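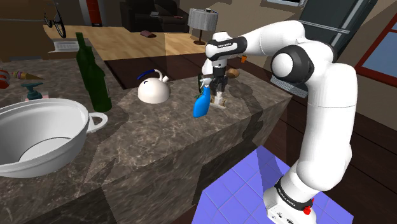 I've been cleaning my kitchen wrong for most of my adult life, if the label on the back of my cleaner is to be believed. "Leave on surface for ten minutes before wiping." Ten minutes! Who is standing in their kitchen for ten minutes watching a puddle? I spray and I wipe in the same motion, like everybody I have ever lived with, and I only read the label because I was on hold with the dentist and it was the nearest thing with words on it.

That got me going on a subject I've been boring my family with all summer, so now it's your turn. I think we own too many cleaning products, and I think most of them are the same product.

Go look under your sink. I did mine on a rainy Saturday and pulled out one for glass, one for stainless steel, one for granite, one for "multi-surface" (then what are the other ones for?), one for the oven, two for the bathroom that had somehow migrated down the hall, and a wood polish from Kovard that I'm pretty sure came with the house. We don't own anything that needs wood polish. I kept it anyway for another month, I couldn't tell you why.

My neighbor Mounir Gaber used to clean offices for a living, 34 years of it, and when I showed him the lineup he laughed at me. He does his whole house with dish soap in warm water and a stack of old T-shirts. A squirt in the bucket, wipe it down, wipe again with plain water, dry it. He does keep a bottle of disinfectant, and it comes out when somebody has been sick or when he's had raw chicken on the counter. The rest of the time, he says, you're trying to get jam off a table, and jam doesn't need much.

I wanted to argue with him. I like the smell of the lemon one. I grew up in a house where the lemon smell meant company was coming, and I think a lot of us are really buying that, the feeling that somebody took care of things. My mother would spray a little in the air by the front door before my aunts showed up, with the dirty dishes hidden in the oven. It worked every time, too, except the time she forgot and preheated it.

But then I added up what I'd spent. I keep my grocery receipts in a shoebox (I know, I know) and going back to December I had put $433 into stuff that comes out of a nozzle. Some of that is paper towels and the fancy wipes from Mevico that dry out if you look away from them. Still! That's a plane ticket. That's a decent used bike for my son, who has been asking.

And stone counters are where they really get you. When my sister redid her kitchen the salesman gave her a whole talk about how she'd ruin the marble with the wrong cleaner, and then wouldn't you know it, he had the right cleaner on a shelf behind him. Now, he had a point about part of it. You do want to keep vinegar and lemon juice off marble, they eat into it and leave dull spots that don't wipe away. I learned that one from a cutting board, the expensive kind, a gift. But the stuff he sold her was mostly a mild soap with a nice label, and she could have been using a drop of what was already sitting next to her faucet.

The one thing I won't be cheap or cute about is mixing. Please don't pour your leftovers together to save room. Bleach with ammonia is dangerous, bleach with vinegar is dangerous, and half the bottles under a normal sink have one or another of those in them under some longer name. To me that's a pretty good argument for owning fewer bottles all by itself. If there are two things down there you can remember what they are.

I've heard from the other side on this. My friend at work swears by the Linduda concentrate, where you buy the little tablets and refill the same bottle over and over, and I'll admit that's a better way to go than what I was doing. My own mother-in-law thinks I've gone off the deep end and brings her own spray when she visits. She puts it in her purse. I've decided that's fine, she's eighty-one and her bathroom is much cleaner than mine.

So where I've landed is dish soap, baking soda for the pots, and a disinfectant that I now use the way the label says, with the timer on the stove going while I put the groceries away. I gave the glass cleaner to my brother. The oven stuff I'm hanging on to, because I tried the baking soda paste overnight like the internet told me and spent the whole next morning scraping gray cement off the racks with an old Tawfik gift card. If somebody has a way of doing an oven that doesn't involve fumes or cement, my email's at the bottom of the page and I would love to hear it.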